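Kitchen and dishware walk-through, Skelleddale house, unit 1074

I did this one on a Saturday morning before the new guests came in, so forgive the coffee-fueled comments. Same list as always, only I've written more next to the items this time (last month's sheet was all check marks and no help to anyone, me included!).

**Legend:** [x] fine, [~] fine for now, look again next time, [ ] needs doing

## Floor and doorway

- [x] **Floor dry and clear.** Swept it myself, no crumbs, no mystery puddle by the fridge this time.
- [~] **Mat lies flat.** One corner keeps curling up. I turned the mat over and stood on it for a while, very scientific. If it's curled again next month, I'm buying a new one.
- [x] **Door opens all the way.** Yes, now that the recycling bin lives on the porch.

## Stove and outlets

- [x] **Burners light and shut off.** All good. The back left one takes a second click, same as ever.
- [x] **Nothing that can burn within reach of the stove.** I moved the paper towels over to the sink side. They will wander back, they always do, so please keep an eye out.
- [ ] **Outlet covers tight.** The one by the toaster wiggles. Power to it is off at the breaker and there's tape over it until the electrician from Fundach comes by. Please don't peel the tape off because you want toast!
- [x] **Extinguisher on its hook, needle in the green.** Done, tag initialed.
- [x] **Smoke alarm beeps when pressed.** Oh boy, does it.

## Sink and cupboards

- [x] **No leaks under the sink.** Ran the hot tap for 2 minutes with a dry paper towel under the trap, and it stayed dry.
- [x] **Cleaning stuff on the high shelf.** Dish soap is the only thing allowed down low.
- [~] **Cupboard hinges.** The tall one squeaks but holds. I hung on it a little. It held.
- [x] **Shelf liner not bunched up.** I pulled it straight while I was in there.

## Bowls and plates

This is the part I like best, and also the part I was sloppiest about last time. Everything comes out, gets wiped, gets a finger run around the rim (slowly, I've met a chip the hard way), and then goes back in. Anything cracked, chipped or gone rough inside goes out that same day.

- [x] **Glasses.** All 12 accounted for, none chipped, one cloudy. Cloudy is allowed.
- [ ] **Mugs.** Tossed one with a hairline crack down by the handle. Replacement goes on the Wattimena order.
- [x] **Everyday bowls and plates.** Wiped down and looked over on the table, spaced out so they don't knock into each other. I went around the pink bowl twice with my finger, the ridges on the outside had me second-guessing myself, but they're just ridges. The off-white plate got the same treatment, rim first. Both pass.
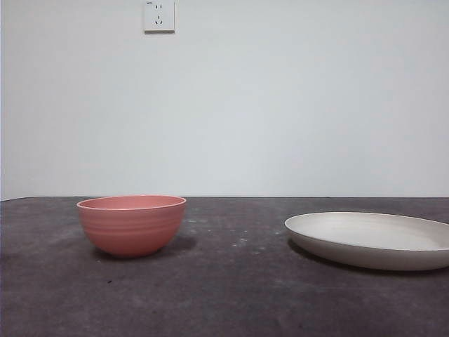

Fisodico wrote back on the shared sheet that the matte dishes should stay out of the microwave unless there's a mark on the bottom saying they can go in, and asked whether we could put that on the cupboard door where guests will read it. Good call, and I should have thought of it! I'm writing a card this afternoon. Until it's up, treat every matte piece as a no.

- [ ] **Microwave card on cupboard door.** See above. Big letters.
- [x] **Stacks no higher than my hand is long.** I split the tall plate stack in two. Heavy stuff on the bottom shelf, light stuff above.
- [x] **Sponge and dish towels swapped for fresh ones.** Old sponge was a horror.

## Still open

- Outlet by the toaster (Fundach, weekday visit, I'll let them in)
- One mug to replace
- Microwave card
- Keep watching the mat corner and the squeaky hinge

Key's back in the lockbox, and the next sheet is clipped inside the pantry door with a pen that works.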